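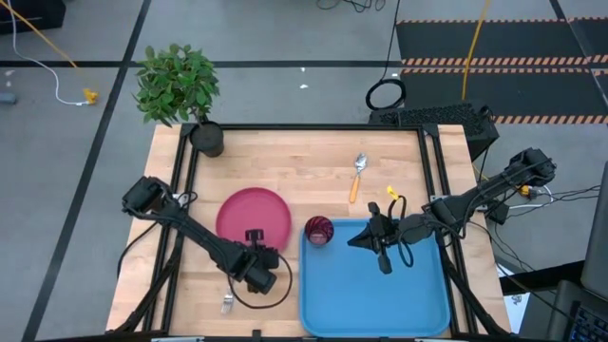

Pre-filing readiness check – Zelositz offering, draft 4

1. Confidential draft registration: complete. Cover page still shows the old Haslam address. Correct before submission.

2. Audited accounts: two years on file. Auditor's consent unsigned.

3. Share count: cap table and option ledger differ by 515 shares. Open.

4. Customer concentration: Flillora is 26 percent of revenue and must be named in the risk factors – currently it is not.

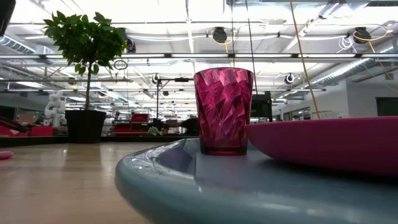 Tia Catterall: on item 4, the Flillora contract bars us from naming them without written consent. I asked in May and have no answer. Leave it open.

Noted. Item 4 stays open and counsel has the clause.

5. Lock-up agreements: 40 required, all received. Two carry the wrong entity name. 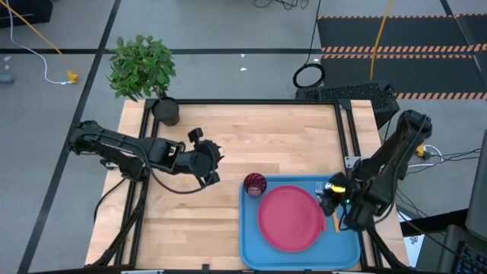
6. Data room access: former Clulau advisers still have logins. Remove and record the time.

7. Quiet period notice: sent to all staff. Sales deck not yet reviewed.

Result: not ready to file. Recheck items 1 to 5 first.

Related
Lock-up terms explained
Cap table audit checklist
Clulau closes second fund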